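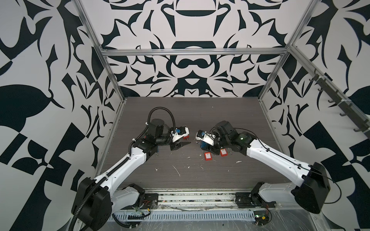 **Sotadau** is a student robotics project and yearly challenge in which small teams get a pair of robot arms to do one job together, usually picking up, turning or handing over small boxes. It started as a lunchtime club at Faulkner, the school where I was a student and later came back to help out, and it now runs as a summer class with a challenge on the final day. I've written this page for our club encyclopedia, so please fix my mistakes (I've already been told about two).

## Name

Sotadau doesn't mean anything. Lilla Farkas, who founded the club, typed it as a placeholder on the first sign-up sheet and it stuck. Older notes call the project "Two Arms", and you'll still hear that from people who were there in the early days.

## The workcell

Everything happens in one aluminum-framed enclosure that we all call the cell. It holds two arms facing each other over a dark gray tabletop with a wood grain, and each arm carries a gripper put together with white brackets and plates. The walls are covered in a black-and-white pattern, all hooks and leaves and big curving blades, and I love it! Visitors tend to ask about the walls before they ask about the arms.

The wiring is the part students get to know best. There are small circuit boards down at the front, a perforated cable tray under the front rail, and an awful lot of cable ties. Tegan Hollis teaches the wiring week and makes everyone trace a cable by hand, end to end, before they're allowed to touch a connector. I thought this was a waste of an afternoon when I did it. I now make people do it too.

## The class

The class lasts 3 weeks and takes teams of two or three. You don't need any programming to join, although a bit of patience with error messages helps a lot.

- **Week one** is for moving a single arm. Teams learn to home it, stop it and bring it down close to the table without hitting anything.
- **Week two** is wiring and gripper parts. Teams can redesign a bracket or a finger, print it and fit it.
- **Week three** is both arms at once, and this is where it gets loud.

Teams write their motion routines in Brelum, a little scripting language that Lilla put together for the club. It's very forgiving about spelling and not at all forgiving about timing. Before anything runs on the real arms it has to pass in Previs, our simulator, which draws the arms as plain sticks and turns the whole screen orange if they'd collide. Previs knows nothing about cables, so a routine can look perfect there and still tug a conduit tight in the cell - keep a hand near the stop button.

## The challenge

The boxes are small and red with a white printed label. In the standard task, one arm picks up a box, passes it to the other in mid-air, and the second arm sets it down with the label facing up. Each team has 200 seconds, and the best 2 runs count. A dropped box can be picked up again by either arm, but no hands are allowed in the cell until the clock stops.

There's also a freestyle round, judged mostly on cheering. Past entries include a slow box waltz (lovely) and an attempt at stacking that I was part of and would like left out of the official history.

## Scoring disputes

The longest argument in the club is over what counts as a handover. The written rule says both grippers must be touching the box at the same moment. One team had the first arm put the box on the table and the second arm pick it up from there, and they argued that the table was "only helping". Tegan ruled against them, then rewrote the rule so it says "clear of the tabletop", and that wording is still in use.

## Budget

The running budget is $3,000 a year. Most of it goes on replacement motors and printer filament. Cable ties come out of the same pot and they add up faster than you'd think.

## See also

- Brelum quick guide
- Previs setup notes
- Faulkner summer classes

*Last edited 30/07/2019. The freestyle section still needs a list of winners, so if you have the old score sheets please send them to Lilla.*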